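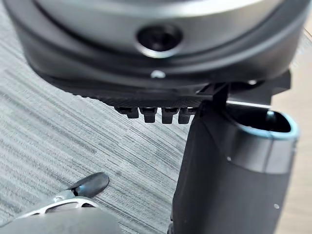 Collecting Demonstrations for a Home Tidying Policy
Final report, Prorkero student project, Metham

1. Goal

Our part of the Prorkero project was to gather examples that a learning system could train on. The other group, Eder, trained the model. We were asked for recorded demonstrations of a robot arm working close to household equipment, where the gripper has little room and parts of the object hide each other.

2. Setup

We used one arm with a two-finger gripper and a small camera mounted near the gripper. The camera moves with the hand, so one finger is usually in view and the background changes all the time. The arm was driven by a person with a hand controller. Video, joint positions and the gripper opening were saved together by the Brimel logging program.

At close range a large object fills most of the view. In the picture a rounded gray device takes up the upper half, and the fingertip comes in from the lower left with a row of black prongs and a tall black body ahead of it. Dark parts next to other dark parts were the hardest thing for us to judge while driving – the edges run together on the monitor.

3. Procedure

Each session had 10 attempts. Before each one the operator moved the arm back to a start pose and shifted the object a little. The operator then approached, made contact, and backed away. A second student wrote down the result as good, partial or failed. Partial attempts were kept, with a label. Failed ones were kept in a separate folder.

We changed operators after every session. In the first week one person did nearly all the driving and the motions looked too much alike, so we recorded that week's task again with all 4 of us taking turns.

4. Results

We recorded 89 attempts that passed the file check. Of these, 32 were labeled partial, mostly because the finger stopped short or touched the wrong part first. One session ended early when the logging computer ran out of disk space.

Review took longer than recording. Two students watched every clip and compared labels. Most of the disagreements were over when contact started, which is hard to tell from the wrist view alone.

5. Changes for next time

We would add a fixed camera to the side and write the label rules before the first session. The start pose should also vary more – ours was the same in every attempt, and Eder asked for a wider spread. The recordings and the label sheet are on the Metham shared drive.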